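Bivero Community Workshop: Walk-Through Checklist, Small Parts Room and Bead Bench
Saturday, May 18, 2019
Done by me, with Ebbe Magnusson holding the other end of the tape measure

I'm using the new form (the one with room for comments, hooray!) so I've written more than usual. OK means OK. FIX means somebody needs to do something before the June open day. WATCH means I'm not worried yet but I'd like to look again.

DOORS AND WAYS OUT

Main door opens all the way: OK. The rubber wedge is gone again, so it swings shut behind you with a bang. Annoying, but it's a fire door and it's supposed to close.

Back door to the yard: FIX. It opens, but you have to lean on it. I think the frame has swelled. Ottavio Longo had a go with a plane last year and it was lovely for a while.

Exit signs lit: OK, both.

Path between benches at least 36 inches: OK everywhere except by the kiln cupboard, where a stack of stools had wandered into the way. We moved them while we were there, so I'm calling it OK with a grumble.

FIRE THINGS

Extinguisher by the sink: gauge in the green, pin in, tag signed. OK.

Extinguisher by the back door: WATCH. Gauge is fine but the tag is so faded I had to use my phone light to read it. New tag please.

Smoke alarm test: OK, and very loud. Sorry to the Colombo Street choir, who were rehearsing next door and stopped in the middle of something pretty.

Kiln cupboard: switched off at the wall, nothing stored on top. OK. I still want a proper sign on it.

ELECTRICAL

Cords and plugs: one FIX. The gray desk lamp has a crack in the plug, right where you'd put your thumb. I've cut a piece of tape, written NO on it and stuck it across the switch. The other lamps are fine.

Power strips: OK, none plugged into each other this time! Big improvement on last time, thank you whoever sorted that out.

Test button on the outlet by the sink: trips and resets. OK.

TABLES AND SMALL PARTS STORAGE

Tabletops, edges and corners: OK. I ran my hand around all of them and didn't pick up a single splinter. The rounded corners are so much kinder on the hips than the old square tables were.

Trays free of cracks and sharp bits: OK. I do love a divided tray for beads and findings, and I'd happily have one for every table.
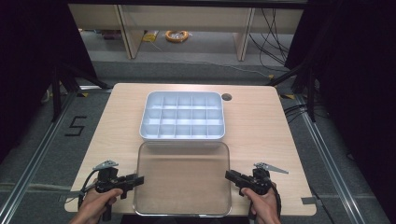

Item 17, small parts tray with the clear lid off. All compartments empty.

Lids: please don't leave them flat on the floor, ever. A clear lid on a shiny floor is as good as a banana peel. On the table is fine, on the shelf is better.

Containers labeled: FIX. Half the labels on the Sukoston shelf have curled up and dropped off, and I found a little drift of them behind the radiator. I'd like the printed kind next time, big letters, and please let's put what's IN the thing and skip the funny names. (I know. I started the funny names.)

Magnets and button batteries: OK, locked drawer, key on the hook in the office. These two stay locked up whenever the kids' group is in, no exceptions.

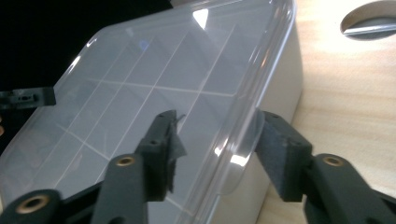
Item 18, clear plastic and dividers, close up.

One thought while I'm on plastic. Dish soap and warm water is plenty for cleaning it. Somebody has been using the solvent from the paint shelf on the older boxes and they've gone cloudy and brittle at the corners. I've thrown two of those out.

Shelves fixed to the wall: WATCH. The Menau unit has a bracket that's working loose. Ebbe tightened it, but I'd like a longer screw in there.

Heavy stuff on low shelves: OK, apart from the clay, which was at head height. A 12 pound bag! It's on the floor of the cupboard now.

FIRST AID

Kit stocked: FIX. Low on small bandages, no tweezers at all. Eye wash is in date.

Accident book: present, pen attached with string, last entry a paper cut.

TO DO BEFORE THE NEXT ONE

Back door: ask Ottavio
Lamp plug: replace or bin the lamp
Labels, big print: me
Extinguisher tag: me
Tweezers and bandages: Ebbe
Bracket screw: Ebbe
Kiln sign: still looking for one that isn't ugly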